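Search posts
Search
Clear

Thread on the Luven head coach settlement and why the club is paying in instalments. I have read the published summary twice and most of the reporting has skipped the dull parts. The dull parts are where the money is.

Background, briefly. Luven dismissed their head coach with two seasons left on his deal. The club statement said "by mutual agreement". The accounts note says "termination without cause". Those are different things and they carry different bills.

Mutual agreement normally means the coach gives something up in return for leaving early with a clean reference. Termination without cause means the club pays what the contract says it pays. The note is the document with legal weight, so use that one.

The contract had a buyout clause set at 85 per cent of remaining base salary. Base only. Win bonuses, the housing allowance and the car are excluded from the calculation, and they stopped on the day he left.

The remaining base was 370 thousand. 85 per cent of that is 314,500. Several accounts have posted the full 370 as the cost of sacking him. It is the input to the sum and the clause takes it down from there.

Payment is split into 5 equal instalments. That makes each one 62,900. The first fell due in August 2020, the rest follow quarterly.

Quarterly matters because Luven's season ticket money comes in once a year, in summer, and the league distribution arrives in two lumps. A quarterly payment will land twice in months when the club has very little coming in. Expect a short-term loan in the next set of accounts.

Now the mitigation clause, which I think is the most interesting paragraph in the summary. If the coach takes another paid job in the sport, his new salary is deducted from whatever Luven still owe. He is also required to make "reasonable efforts" to find one.

"Reasonable efforts" is not defined. In most coaching contracts I have read it isn't. In practice the club would have to show he turned down a real offer at a comparable level, and clubs rarely bother, as the legal fees can pass the saving fairly quickly.

Compare Landov, who let their coach go in the same window. Their clause has no mitigation at all. He can sign elsewhere tomorrow and draw both salaries. The trade-off is a lower buyout percentage, paid as a single lump.

Which is better for the club depends on how employable the coach is. If he walks into a new job within a few months, the Luven version is cheaper. If he stays out for two years, the Landov version is. At the time of signing, the club is guessing.

Assunção did something different again and tied the buyout to league position at the date of dismissal. Top half, full rate. Bottom half, reduced rate. It sounds sensible until you notice that it gives a board a reason to wait for two more defeats before acting.

I am not saying that happened. The dates in the Assunção case are public and people can look at them.

Back to Luven. Someone asked whether the assistants are covered. They are on separate contracts, one-year rolling, with a notice period and no buyout. Two have already been kept on under the interim. The goalkeeping coach has not been mentioned in any club document, so I have no answer there.

Someone else asked whether the buyout counts against the league's squad cost limit. It does not. The limit covers playing staff only. Coaching severance goes under exceptional items, a heading that lets a club say its underlying wage bill is flat while the cash goes out of the door anyway.

Third question, sponsor money. Flesura's shirt deal has a clause allowing a review if the head coach changes mid-term. A review is a meeting. It does not reduce the fee by itself, and I would ignore any post claiming the deal is "in danger" on that basis alone.

The Flesura deal does run out soon, and a club with four severance payments still to make is not negotiating from strength. That is a fair point and a separate one.

On the interim coach. His contract runs to the end of September with an option for the rest of the season. The option belongs to the club. If they take it up, his pay rises to a set figure that has not been published. If they don't, he goes back to the youth side on his old terms.

That is a cheap arrangement and explains the lack of hurry in the search. Each month without a permanent appointment saves the difference between the two salaries. My estimate is that it covers a decent part of one instalment by winter, but it is an estimate and I do not have his figure.

My spreadsheet for all this is open to anyone who wants it. Columns are club, remaining base, percentage, number of payments, mitigation yes or no. Blank cells mean I could not find a document. I do not fill blanks from press reports.

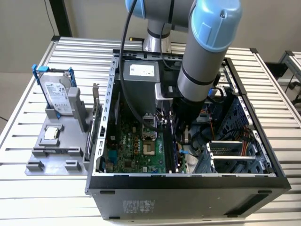
Desktop tower on its side, side panel off.

A correction to an earlier post in another thread. I said Landov's lump was paid before the summer. It was agreed before the summer and paid after the accounts closed, so it will appear in next year's figures. Thanks to the two people who pointed it out.

Things I would look for in the next Luven accounts, in order. The exceptional items line. The creditors note, split by due within one year and due after. Any new charge registered against the ground.

The creditors split is the useful one. If all the remaining instalments show as due within a year, the schedule is as published. If some have moved to the later line, the two sides have renegotiated and not announced it.

Also worth checking is whether they mention a contingent asset for mitigation. I doubt it. Auditors do not like clubs booking money that depends on somebody else finding work.

To the replies saying he should waive the money "if he loves the club" - he signed a contract, the club signed it as well, and the club chose the date it ended. I have nothing further on that.

To the replies asking if the board should pay it personally: there is no mechanism for it. Directors can lend to the club, and two of them have before, but a loan sits on the balance sheet and has to go back at some point.

Will add the Assunção reduced rate to the spreadsheet once I have seen the wording. At the moment I have it second-hand and the cell stays blank.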